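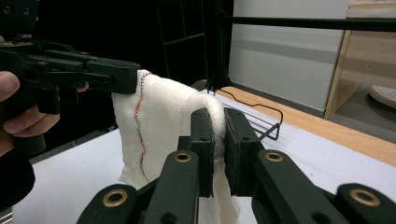
作業ノート 11月分 前提の棚卸し、通し一回目
記入:Kiều Đào 追記:Struan Rankin(追記の箇所は末尾にSRと書く)

午前九時半開始。前回のノートの続き。来期計画の下書き(Plirkport更新契約の分)を題材にして、計画書に埋まっている前提を全部書き出し、それぞれに「外れたら何が変わるか」を付けるところまでをやる。計画そのものの良し悪しは今日は扱わない。扱い始めると午前が終わる。前回がそうだった。

用意したもの
・下書きの最新版(紙、片面印刷、行番号つき)
・更新契約の台帳から出した一覧
・前提カードの空白
・前回のカード一式(Gudbridgeの値上げ案件で使ったもの)
・黒と青のペン。黒は本文から抜き出した文、青は本文に書かれていないが置かれている前提

黒と青の区別は前回の反省から。混ぜて書くと、あとで下書きの担当者に「そんなことは書いていない」と言われ、こちらも出所をたどれなくなる。黒のカードには行番号を必ず付ける。青のカードには、どの行を読んでいて出てきたかを書く。

手順(今日の版)
まず各自で黙って読む。読みながら黒のカードだけ作る。相談なし。次に二人のカードを並べ、重なりを外す。そのあと青のカードを声に出しながら作る。最後に並べ替え。

黙読は思ったより長くかかった。下書きは段落が長く、一文に前提が複数入っていることがある。たとえば「更新率は前年並みで推移し、増加分は新規の紹介で補う」という文。これで黒が少なくとも、更新率が前年並みであること、紹介が来ること、紹介が成約すること、その成約が同じ期のうちに計上されること、に分かれる。一枚に一つ、を守ると枚数が増えるが、まとめて書くと後で並べ替えられない。一枚に一つを続ける。

書き方の統一について。「〜だろう」「〜と見込む」は全部「〜である」に直して書く。見込みの強さは別の欄に移す。語尾のままにしておくと、書いた人の口ぐせと確信の度合いが区別できない。今回の下書きの担当者は「見込む」を多用する人で、決まったことにも「見込む」と書いている(倉庫の賃料など、契約書で固定されているものまで)。本人に確認済み。

件数の食い違い
下書きでは更新対象が3328件。台帳から出した一覧では2693件。最初は期の切り方の違いだと思い、台帳側の期間をずらして出し直したが差は埋まらない。午前十時過ぎまでこれに使った。

原因は数えている単位だった。下書きは設置場所ごと、台帳は請求先ごと。請求先が一つで設置場所が複数ある客先が多く、台帳ではそれが一件になる。どちらも間違いとは言えない。問題は、下書きの収入の計算で設置場所ごとの件数に請求先ごとの平均単価を掛けていること。これだと収入が大きく出る。

計画の中身は今日は扱わない約束なので、計算の直しはせず、青のカードにして置いた。「件数と単価は同じ単位で数えられている」。これが外れたら何が変わるか、の欄には「収入の表が全部」と書いた。下書きの担当者には昼休みに口頭で伝え、直しは向こうでやってもらう。

SR:この件は前提の棚卸しというより検算で見つかる種類のものだと思う。棚卸しの手柄にしない方がよい。ただ、検算は数式が合っているかを見るので、単位がそろっているかまでは見ないことが多い。カードの定型文に「数える単位」を入れておくのは賛成。

KĐ:定型文に入れた。定型文は現在、数える単位、期の区切り、誰が決めるか、の分だけ。増やしすぎると定型文を埋めて終わりになるので、増やすときは何かを外す。

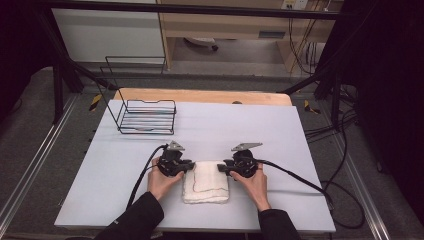

並べ替えの軸は前回と同じく、横が「外れやすさ」、縦が「外れたときの痛さ」。前回のGudbridgeのときは全部のカードが右上に寄って役に立たなかった。読み返すと、あのときは一枚ずつ置いていた。一枚だけ見せられると、どの前提も外れそうに見えるし、外れたら困るように見える。

今回は二枚を比べて、どちらが外れやすいかだけを答える方式にした。新しいカードは真ん中の一枚と比べ、上か下かを決め、次に残り半分の真ん中と比べる。時間はかかるが、決めるときの迷いは少ない。縦の軸も同じ方法で別に並べ、最後に二つの順番を組み合わせて置き場所を決めた。

比べる方式で困ったこと。比べようがない組み合わせがある。「主な仕入先が値段を据え置く」と「紹介客が同じ期のうちに成約する」はまだ比べられる。「仕入先が値段を据え置く」と「保守の問い合わせは今の人数で受けられる」になると、外れ方の種類が違う。前者はある日に通知が来て外れる。後者は少しずつ返事が遅くなって、外れたと言える日がない。

後者のような前提を別の印で分けることにした。仮に「にじむ前提」と呼んでいる。呼び名はStruanが嫌がっているので、そのうち変える。印は青い丸。丸の付いたカードには「外れたとみなす線」を先に書いてもらう。保守の問い合わせなら、返答までの日数で線を引くか、たまっている件数で引くか。下書きにはどちらの記載もないので、担当者に聞く。

SR:呼び名はともかく、線を先に引くのは続けたい。前回の案件で揉めたのは、解約が増えたかどうかを増えたあとで話し合ったから。数字を見てから線を引くと、線は必ず数字の向こう側に引かれる。

昼まで。午後一時再開。

午後の部、青のカード

黒は午前で出し切ったことにして、青に入る。声に出してやる。二人とも下書きを読みすぎていて、書かれていないものが見えにくくなっていた。Wynne向けの提案書(以前に別の担当が作ったもの)を横に置き、そちらには書いてあってこちらに書いていない項目を拾うやり方に切り替えた。これは効率がよかった。

拾えたもの、主なところだけ。

「契約更新の案内は今の文面のまま送る」。下書きには案内の送付時期だけがあり、文面には触れていない。Wynneの提案書には文面の改訂が項目として入っていた。こちらでも改訂するなら、印刷と確認の時間が要る。

「客先の担当者は代わらない」。更新の連絡は個人宛てのメールに出している。担当者が異動すると届かない。台帳の連絡先がいつ確認されたものか分からない。これは青のうちで一番痛いところに入った。

「営業と保守は同じ客先一覧を見ている」。見ていない。午後に両方の一覧を突き合わせたら、表記のゆれだけで合わないものがかなりあった。会社名の前株後株、全角半角、建物名の有無。この前提はもう外れているので、カードに横線を引いて「済(外れ)」の束へ移した。

すでに外れている前提の扱いは前回決めていなかった。今回から、外れていると分かった時点で並べ替えから外し、別の束にして、下書きの担当者にその日のうちに渡す。並べ替えの板に残しておくと、そこだけ話が具体的で面白いので、みんなそこばかり見る。

「値引きの決裁は今と同じ人がする」。これは誰が決めるかの欄を埋めようとして出てきた。決裁者は来期の途中で交代の可能性がある。人事の話なのでカードには役職だけを書いた。

「客先はPlirkportの画面で更新手続きを完了できる」。画面では申し込みまでできるが、支払方法の変更は電話になる。下書きは電話の手間を見ていない。保守の前提(今の人数で受けられる)とつながっているので、カードの裏に相手のカードの番号を書いた。つながりを線で引く案もあったが、板の上が線だらけになるのでやめた。裏に番号で足りている。

Ulumowの代理店経由の分について
下書きでは直販と代理店を合算している。代理店経由の更新は、こちらから客先に直接連絡しない取り決めになっている。したがって案内の送付時期に関する前提は、代理店分には当てはまらない。カードを直販用と代理店用に分けるかどうかで少し話し合い、分けることにした。枚数が増えるが、分けないと「外れやすさ」が決まらない。直販の方は自分たちで動かせる。代理店の方は頼むことしかできない。

分けてみて分かったのは、代理店用のカードは外れやすさの欄に根拠がほとんど書けないこと。こちらに記録がない。Ulumowの窓口に去年の更新連絡の時期を問い合わせる。問い合わせはKiềuが出す。返事が来るまで代理店用のカードは板の左端に仮置き。
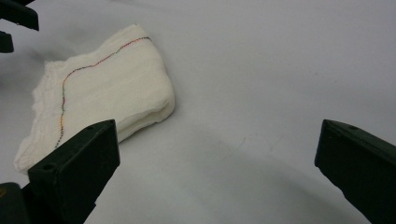
計画書の仕上がり具合には、場所によって差がある。今回の下書きでは、表紙から収入の表までは何度も手が入っていて、言葉の使い方もそろっているのに、後半の運用の章は箇条書きのままで、主語がない行も多い。前提が多く出てきたのも後半だった。Struanはこれを写真の白い布にたとえていて、色糸の縫い目が細く通っているところと、左側のほつれて毛羽立った縁とが同じ一枚にある、読む人は縫い目の方を見て全体の出来を判断する、という言い方をした。たとえとしては分かりやすいので残しておく。実務としては、下書きの章ごとに「最後に手を入れた人」と「手を入れた回数の多い少ない」を聞いておき、少ない章から読み始める。次回はこの順でやる。

今日は頭から順に読んだので、集中力のある時間を仕上がった章に使ってしまった。後半を読んだのは昼前で、二人とも件数の食い違いの件で疲れていた。黒のカードが後半で粗くなっているのはそのせいもあると思う。後半だけもう一度読むか迷い、読まずに先へ進んだ。次回、別の人に後半だけ読んでもらって、出てくるカードがどれくらい違うか比べる。

右上に残ったカード

並べ替えの結果、右上(外れやすく、痛い)に残ったのは8枚。前回は板の大半がここに来ていたので、比べる方式の効果はあったと見てよい。ただし題材が違うので、方式だけの効果とは言い切れない。前回の案件のカードを新しい方式で並べ直せば比較できる。時間が取れればやる。

8枚のうち、来期が始まる前に確かめられるものと、始まってからでないと分からないものに分けた。

始まる前に確かめられるもの
・連絡先が有効である → 更新の近い客先から順に、別件の連絡のついでに確かめる
・件数と単価の単位がそろっている → 担当者が計算し直し中
・支払方法変更の電話は受けきれる → 保守の記録から去年の同じ時期の分を出す
・代理店は去年と同じ時期に連絡する → 問い合わせ中
・案内の文面は今のままでよい → 担当者に聞くだけ

始まってからでないと分からないもの
・紹介が来る
・紹介客が同じ期のうちに成約する
・値引きの決裁に要する日数が変わらない

後の3枚には、いつ見に行くかを書いた。最初の確認は期が始まってからおよそ3か月後。もっと早い方がよいという意見と、早く見ても数が少なくて判断できないという意見の両方があり、紹介の分だけ早めることにした。紹介は来たか来ないかだけなら早く分かる。成約まで含めると遅くなる。

確認の日が来たときに誰が見るかも書いておく。前回の案件では日付だけ書いて人を書かなかった。その日付は過ぎてから思い出した。

SR:見る人は計画の担当者と別の方がよい。自分の前提が外れたかどうかを自分で判定すると、どうしても甘くなる。悪気の話ではない。私も前回の分は甘かった。

KĐ:別の人にする。ただし判定に使う線は担当者が事前に引く。線を引く人と見る人を分けるということで、両方に了解をもらう。
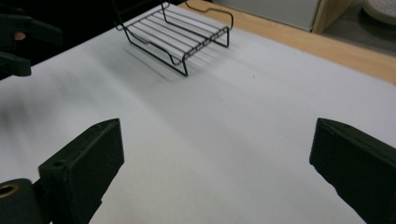 グリッパーの指先。左の付け根に真鍮色のインサート。

やり方についての覚え書き

比べる方式は二人だと速いが、人数が増えたときが心配。三人いると意見が割れる組み合わせが出る。割れたときは多数決にせず、割れたことを書いて先へ進む。どちらの理由も一行ずつカードの下に残す。割れたカードは後で見返すと、たいてい言葉の意味が人によって違っている。「更新」が手続きの完了を指すのか入金を指すのかで割れた例が今日もあった。二人でも割れる。

用語の表を先に作る案。前にやったが、表を作ること自体が仕事になって棚卸しに入れなかった。割れたときだけその言葉を表に足す。今日足したのは「更新」「客先」「件」。「件」は午前の食い違いの分。

カードの大きさ。今の大きさだと「外れたら何が変わるか」の欄が狭く、一行で切れる。一回り大きいものにすると板に載りきらない。欄の順番を変えて、この欄を一番上に持ってくる。行番号は隅で足りる。

青のカードの出し方。声に出すやり方は二人とも途中で息切れした。別の提案書を横に置くやり方の方が続く。横に置くものは同じ会社の資料である必要はないかもしれない。次回は古い計画書(うまくいかなかった期のもの)を置いてみる。結果を知っている資料だと、そこに引っ張られる心配はある。

下書きの担当者を同席させるかどうか。今回は呼ばなかった。呼ぶと説明してもらえるので早いが、説明を聞くと書かれていないことまで書いてあるように読んでしまう。黒のカードを作り終えるまでは呼ばない。青の途中から呼ぶのがよさそう。今日は昼休みに話しただけで、青のうち何枚かはその場で片付いた。

時間の配分。黙読が長すぎ、並べ替えが短すぎた。件数の件がなければもう少し余裕があったはずだが、毎回何かはあると思っておく。次回は黙読の前に数字の突き合わせだけを済ませておく。これは一人でできるのでKiềuが前日までにやる。

記録の残し方。カードは撮影して共有の置き場に入れ、原本は封筒に入れて計画書と同じ棚へ。表計算に打ち直す案は見送り。打ち直す人が言葉を整えてしまい、黒のカードの意味がなくなる。右上に残った分だけは計画書の末尾に一覧として付ける。付ける位置は末尾でよいか担当者と相談。本文の該当箇所に注で入れた方が読まれるかもしれない。

決めなかったこと
・左下(外れにくく、痛くない)のカードを捨てるかどうか。前回は捨てた。今回は封筒に入れた。
・板を出したままにするか片付けるか。出したままだと通りかかった人が読んでくれるが、勝手に動かされることもある。
・Gudbridgeの案件の再並べ替えをいつやるか。
・棚卸しを計画の承認の条件にするかどうか。Struanは条件にしたい。私は反対で、条件にすると当たり障りのない前提ばかり出てくるようになると思う。しばらくは頼まれた計画だけでやる。

SR:最後の点、反対の理由は分かる。ただ、頼んでくるのは前から丁寧に計画を書く人ばかりで、棚卸しが要る計画ほど頼まれない。条件にしないなら、こちらから声をかける相手を決めたい。次回までに候補を出す。

次回まで
Kiều:Ulumowへの問い合わせ、保守の電話の記録、数字の突き合わせ、カードの欄の順番を変えた版の印刷
Struan:声をかける相手の候補、確認する人への依頼文の下書き、後半だけ読んでもらう人を探す
下書き担当:収入の表の計算し直し、案内の文面について回答、保守の線引き

追記(午後五時)
担当者から返事。単価を設置場所ごとに出し直すことにしたとのこと。収入の表の数字は下がるが、どれだけ下がるかはまだ出ていない。案内の文面は今のままで送る予定だったが、連絡先の件を聞いて、担当者変更の連絡をお願いする一文を入れる方向で考えているそう。そうなると「今の文面のまま送る」のカードは外れになる。板から外すのは文面が決まってからにする。

追記その二
Ulumowの窓口は今週は不在で、代わりの人から受け取りの連絡だけ来た。代理店用のカードは仮置きのまま。

関連するノート
・前提カードの書き方(第二版)
・Gudbridge値上げ案件 棚卸しの記録と反省
・Wynne向け提案書の読み合わせメモ
・確認日の決め方、見る人の決め方
・用語の表(更新、客先、件)

最終更新:11月 更新者:Kiều Đào

このノートについての連絡は記入者まで | 社内共有用、転載不可 | ページの先頭へ戻る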